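Small appliances should be sold with their repair parts, and towns should stop treating a broken one as trash. When the Haworth transfer station began charging for electronics in October, people complained about the fee. I think the fee is fine. The trouble is that there is nowhere else to take things. 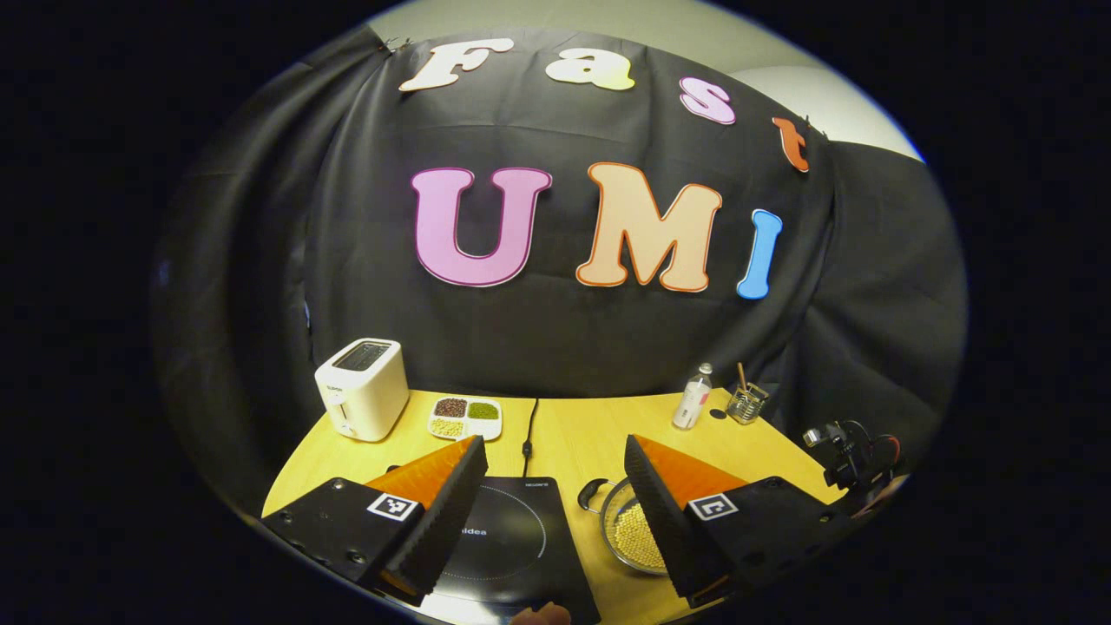 Repair costs too much for cheap goods. The shop on Dratard Street asks 17 dollars just to open a case, and a new machine can be had for 16. A plain two-slot toaster with a lever on the front should last longer than its 2-year warranty. Make the warranty 5 years and makers will start stocking springs.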